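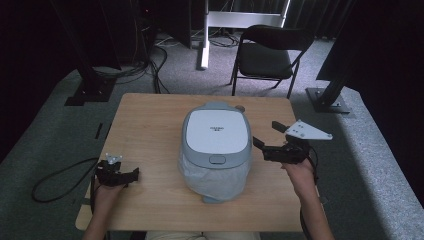 3.2 What people made of the fish cakes

I'll admit I went into this part expecting the Ladeck ones to walk it. We handed out 790 fish cakes over 21 sessions in February, all oven baked for 20 minutes (no frying, sorry!), and I tasted every batch myself. The Paller cakes came in packs of 2 and held together nicely, but most tasters wanted more fish and less potato. Ladeck did well on crunch and then lost people on salt – one wrote "like licking a pier" on the form. Figure 2 has the scores by brand. I've left the Falport store's late forms out of it, as they used our old scale.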